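The Price of a Pair of Hands

When Hyun-seo Chae was asked to put together the equipment budget for the training side of Brundow, she did what most sensible people would do and started with the robots. They were the expensive part, after all, and the part the directors wanted to hear about. She had quotes for arms, quotes for the benches the arms would be bolted to, and a very handsome brochure from a supplier who rang her every Saturday morning until she asked him, politely, to stop. It was only when she sat down one evening in August with a pot of tea and the whole lot spread over her kitchen table that she noticed what was missing. She had costed everything the robots would stand on and plug into, and had put down next to nothing for the business of teaching them what to do.

Brundow is a small outfit on the edge of Darnville, in a building that used to sell carpets (you can still find the tufts if you look behind the radiators). It wants robots that can manage ordinary household and office jobs, putting things in drawers and taking them out again, clearing a desk, watering a plant without drowning it. To learn that sort of thing a machine needs to be shown it, over and over, in many different rooms. You can do the showing with a real arm, steered by a person, or you can give people a gripper to hold in each hand and let them get on with the job themselves while the movements are recorded.

Hyun-seo had known about the second way for a good while, but in her first draft it sat on one line near the bottom, next to the tape and the cable ties. By the third draft it had moved to the top of the page, and she had taken two of the six arms out to make room for it. I spent a couple of days with her going over how that came about, and I came away thinking that anybody planning to spend money in this field, or in any field where clever kit has to live alongside people, could do worse than follow her reasoning.

Her first point is a plain one. A hand-held gripper goes where the person goes. An arm on a bench needs a strong floor, a clear space round it, a fence or something like one, and two people to shift it. If you want it to learn about kitchens you must either bring a kitchen to the arm or the arm to a kitchen, and both of those cost money every single time. She had been given a price for moving one arm between sites, and she laughed out loud when she read it to me, though I gather she didn't laugh the first time.

Her second point is about the things that never get into the brochure. Spare fingers, for a start. The fingers on a gripper are the bit that rubs against the world, and they wear and split and pick up grease. Vokine, the firm she settled on, sells them in packs, and she has budgeted for a fresh set every 15 working days for each pair in use. She thinks that is on the generous side and would sooner be told off for that than have four people sitting idle waiting for the post. Then there are the printed markers that let the cameras work out where each gripper is. They scuff, and a scuffed marker can spoil a morning's recordings before anyone notices. A good printer and a stack of matt sheets is not a large sum, but it does need to be in the budget, or it comes out of the tea money.

Then cables. I had no idea a person could talk for so long and so warmly about cables. Her advice is to walk the room before you buy anything, with a tape measure and a notebook, and mark where the sockets are and where people will want to stand, and to be truthful with yourself about how far apart those two sets of marks turn out to be. She now puts in money for floor covers and longer leads from the very start, and for a few hours of an electrician's time in any room that will be used for more than a week.

The biggest line of all is people. Hyun-seo's plan pays for 26 weeks of recording, and wages take up more of it than all the grippers, computers and storage together. She went back and forth over this. Her colleague Zakharchenko, who looks after the software, would have liked more arms and fewer weeks, and made his case well. His worry is that what is learnt from a hand-held gripper has still to be carried over to a real arm, with its own reach and its own stiff joints, and that you only find the trouble when you try it. She agrees with him about the trouble. Where they met in the end was on timing: the four remaining arms are to be bought in pairs, the first straight away so that there is something to test on, and the second only once the recordings from the first stretch have been tried out. The supplier was not keen on splitting the order and wanted a bit extra for delivery. She paid it, and thinks it well spent.

She has also learnt to ask for things on loan. Vokine let her have a pair of grippers for a fortnight before she signed, and she handed them round to everybody in the building, tall and short, left-handed and right-handed, including the bookkeeper, who was rather good. The complaints that came back were about weight and about handles, and about aching thumbs by mid-afternoon. None of that is on a data sheet. It changed the order, too, as she asked for a second size of handle and put in a longer break after lunch, and the break had to be costed like anything else. 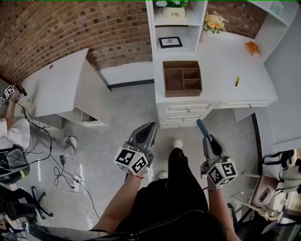 Rooms are the last thing on Hyun-seo's list and the one she enjoys most. Her rule is that a recording room should be furnished like somewhere a person might really sit down to work, and she sets aside a modest sum for each one, most of it spent second-hand. White desks, a set of drawers with small handles, a wooden organiser with compartments, a pencil left lying about, and a flowerpot with "Life" written on it, up on the top shelf over the desk: it all goes down under equipment, in the same column as the grippers, and she will defend every penny of it to anyone who asks. She allows for more than one person working in the room too, each with grippers to hold and leads to keep out from under their feet, and that means paying for floor space as well as furniture. The next room on the sheet is a kitchen, and she was still haggling over the price of a second-hand dresser when I left.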